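Controller comparisons should report the worst run first

Most controller comparisons for sidewalk robots still lead with mean tracking error. I think that is the wrong number, and our own trials of Pramel and Plemar in a simulated street are my evidence.

Both controllers drove the same base model with the same camera over the same paved route, 610 runs each. On mean lateral error they could not be separated. Signe Thygesen plotted the two histograms on one axis and had to change the line style to tell them apart.

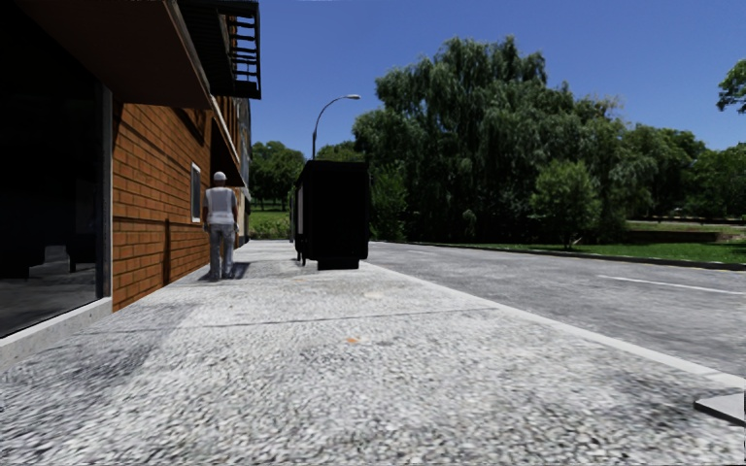 The tails were another matter. Plemar's worst stop came 300 mm later than Pramel's, in a run where a pedestrian crossed close to a wall. A mean over hundreds of quiet runs buries that completely. Brodie Whitelaw argues that one late stop is noise. I would accept that if the seed did not reproduce it – and it does, every time.

Rendering is the usual objection. Minttu Kettunen has said for a year that hard shadows and flat textures flatter the depth estimate, and she is probably right. 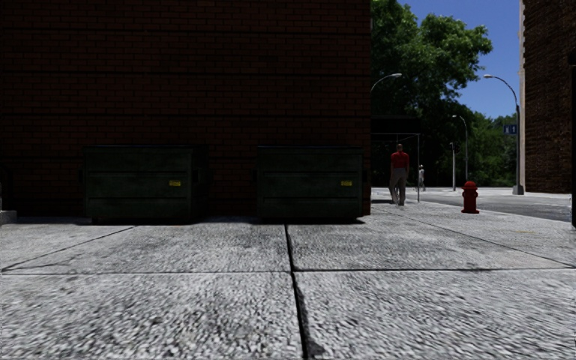 But a bias in the renderer applies to both controllers, so it weakens the absolute figures more than the ranking. Camera delay worries me more. We fixed it at a single value, and a controller tuned near that value gets an advantage it has not earned. The next batch should vary it per run.

Until then, my request to anyone publishing these tables is small: put the worst run in the first column, with its seed, and the mean in the last.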